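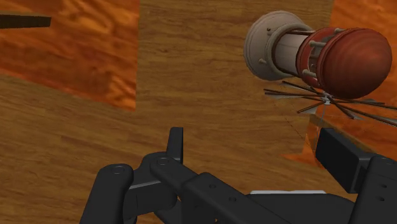
Step 3: Practice the pickup in simulation

Tidying shelves is still slow work for a machine, so start with one awkward item. Load the model windmill on the wood surface and bring the two-fingered gripper in low.

1. Aim for the tower or the dome. Stay clear of the sails, as thin rods catch easily.
2. Close at 25 percent speed.
3. Lift, hold, and set it back down.
4. Run 200 tries and log every drop.

Letay Endale's last batch in Skonura had 13 drops. Fix those before moving on to real shelves.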